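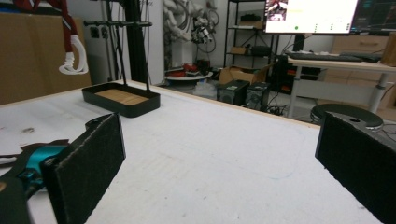 When does the shared workroom at Trindmont reopen to members? It reopens on 06/04/2019, once the sorting of shelves and boxes is finished.

The room has been closed for general use since January. Under the new layout, materials are kept in cardboard boxes or on metal shelving, and the large white worktable is reserved for current jobs. Small parts are to be laid out in trays and put away at the end of each session.

Marlene Ross, who manages the building, said the inventory now lists 148 entries, each with a shelf number. Items without an entry — mostly offcuts and spare cables — will be held for 2 weeks and then recycled.

Members may store one box each, with a label on the short side. Requests for extra shelf space go to Howard Sedgwick at the front office. The yearly storage fee stays at $300.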